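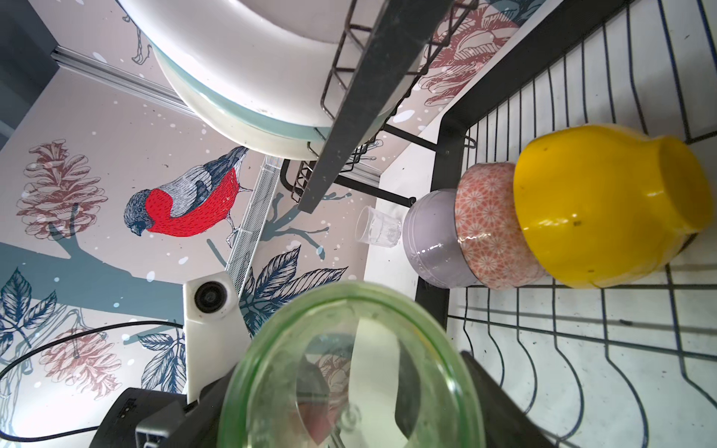 Dish rack tips, quick ones. Big bowls first, always, they need the back. Stand them up against something so the water runs off, like the white one with the mint band, held upright in the black wire. Nested bowls look tidy (lavender, coral, yellow, all on their sides) but a stack dries slow, so pull them apart if you've got the room. Small glasses, last in.

Glass bowls: hot water, tiny bit of soap, rinse twice. Cloudy? 100 ml white vinegar in the sink, fill with warm water, soak 25 minutes. Don't scrub, it scratchs.

Rack itself. Wire ones get slimy underneath where the bends are. Old toothbrush, baking soda. I do mine the first of the month, or whenever I rememeber. The Jillar rack I had before went rusty at the welds, so now I dry the feet too.

Wallpaper near the sink: wipe splashes same day. Damp cloth, no spray.

Towel underneath if your counter stains. Change it at night.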